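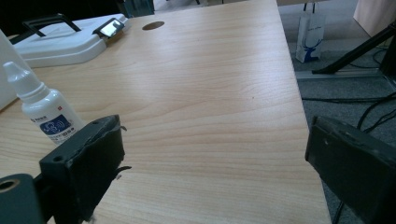 A white case with a black carrying handle, parked on a pale desk.

Hadiza Garba has spent eleven years telling people what to do with their desks, and she would like it known that she does not care whether yours is tidy.

"Tidy is a mood," she says. "I've met people with spotless desks who haven't answered an email since spring."

Garba runs Hevura, a two-person business that helps small offices move from one building to another. The moving companies carry the furniture. Her part is everything before that, when a staff of 30 adults has to decide what it owns and whether it still wants it. She has seen friendships end over a laminator.

We met on a Saturday at her own office, over coffee she described as "left by the previous tenant, but sealed." She talks fast and stops only to take phone calls, of which there were four.

Her first rule is that no one packs their own drawers until they have pulled them out and tipped them onto something flat. People resist this. A drawer, in her view, is where the small decisions of a career go to be postponed. At one accounting firm she had the staff empty everything onto the conference table and sort it by kind. They had 352 binder clips and one working stapler.

"They'd been ordering clips every quarter," she says. "The form had clips on it, so somebody checked the box. I asked who was using them and they all looked at their shoes."

Did they throw them out? She gives me a look. "They moved them. All of them. In a special box."

Her business partner, Virgil Olteanu, joined in after an hour, mostly to disagree. Olteanu used to manage a records warehouse and believes in labels the way other men believe in sports teams. Garba thinks labels are how people avoid opening a box. The two have settled on a system in which every box gets a label and the label must include a month. If the box is still taped shut when that month comes around, its owner has to explain it out loud in a meeting.

"June is very popular," Olteanu says. "People think June is far away."

The worst job either of them can remember was a dental supply office whose manager had kept the packaging for every piece of equipment bought since the place opened, in case of returns. There were about 700 empty boxes in a room with a window no one had seen in years. Garba wanted them gone by lunch. Olteanu wanted to check them first.

"And he found a check in one," Garba says. "Uncashed, for 72 dollars. I have had to hear about that check ever since."

"It was a good check," Olteanu says.

I asked what she tells people who work at home and have no meeting to be shamed in. She suggests clearing the desk on the last working day of the month, putting back only what got used that week, and leaving the rest in a bag by the door. Most of it will stay in the bag. Some of it will creep back, usually the mug.

Her own desk drawers, I noticed, were locked. I asked what was in them.

"Cables," she said, and took a phone call.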